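Séance 4 — Les verbes qui se ressemblent : *amener*, *apporter*, *emmener*

Dans le corpus Skumo, 121 phrases d'apprenants contiennent une de ces formes, et 40 sont fautives. La règle de départ est simple : on **apporte** une chose, on **amène** une personne.

- *J'apporte mon cahier au cours.*
- *J'amène ma sœur au cours.*

Pour *emmener*, on quitte un lieu avec quelqu'un : *Je l'emmène à la gare.* À l'oral, beaucoup de Français disent « amène ton livre » ; dans vos copies, je vous demande de l'éviter. 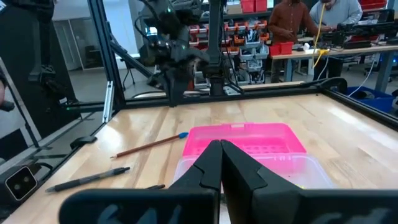 ## Exercice pour la prochaine fois

Lire la page 159 du manuel Değirmenci, puis écrire six phrases avec *emporter* et *remporter* — au passé composé de préférence.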